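Search this reference Go Advanced

Coffee table
20th December
By Clotilde Guérin

A coffee table is a low table set in front of a sofa or between armchairs, used for drinks, reading matter, plants and whatever else people put down when they sit. The name suggests a link with coffee that is hard to prove. Low tables were placed beside seats long before the term became common, and the tidy stories told about a single inventor should be read with caution.

Height and size

Most guides say the top should sit level with the sofa cushions or slightly below. The figure usually printed is 40 centimeters, and it is repeated so often that few writers stop to ask where it came from. Sofas vary a good deal, and so do the people sitting on them. A taller top is easier on the back for anyone who eats in the living room, while a very low one mostly looks good in catalogs.

The other familiar rule, that the table should be two thirds the length of the sofa, has no better support. It gives a pleasing result in some rooms and blocks the way to the door in others.

Materials

Tops are made of solid wood, veneered board, glass, stone or metal. Sellers' wording is a poor guide. "Wood finish" may mean a printed film, and "rustic" can describe old timber or new timber that has been beaten with a chain. Grain that changes in color from one board to the next is often offered as proof of solid wood, but a veneer or a good print can show the same thing. The underside and the cut ends tell a buyer more than the top does. 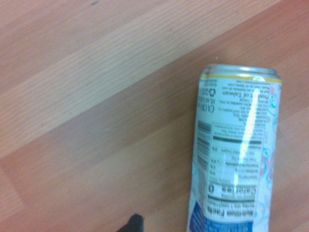
Drinks are the main cause of damage. Moisture under a glass or can may leave a pale ring in the finish, and a dark stain if it reaches the wood itself. Metal rims can scratch. The home cures in circulation (mayonnaise, toothpaste, cigarette ash) are mild oils or mild abrasives at best, and the second kind may take the shine off along with the ring. Coasters work, when they are used.

The Wultodeck, a sealed top sold by the furniture maker Brondaro, was advertised as "ringproof." The claim rested on the company's own test of 27 sample boards, with no account of how long each was left under a glass. Later leaflets say "ring resistant," a phrase broad enough to cover almost any varnish.

Arrangement

Decorating manuals recommend a plant, a stack of magazines or books, and a clear space. The first two are easy to supply. A fern in a small pot suits a table near a window, though it drops bits and needs something under it to catch water. Magazines laid flat take up less room than they seem to, and are seldom read in that position.

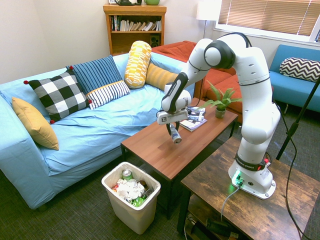 Color advice is weaker still. Manuals commonly state that a reddish-brown top "warms" a blue sofa and that mustard cushions "tie the room together." These are matters of taste put as facts. Slipcovers and cushions can be changed in an afternoon, so a table is better chosen for its size and its surface.

Clearance

A gap is needed between table and sofa for the legs. Published figures differ, and many seem to have been copied from one guide to the next. Sitting down and standing up a few times is a fair test. A separate side table at the arm of the sofa takes up floor space but spares the main table some of its load.

Reader comments

Masson
Disagree about mayonnaise. It took a white ring off my mother's table in February and the ring has not come back. You do have to leave it overnight.

Zonel
How do you know the ring wouldn't have faded by itself? Mine did, and I put nothing on it.

Masson
Because it had been there for years.

tablelegs444
Is there a source for the two thirds rule? I was quoted it in a shop as if it were the law.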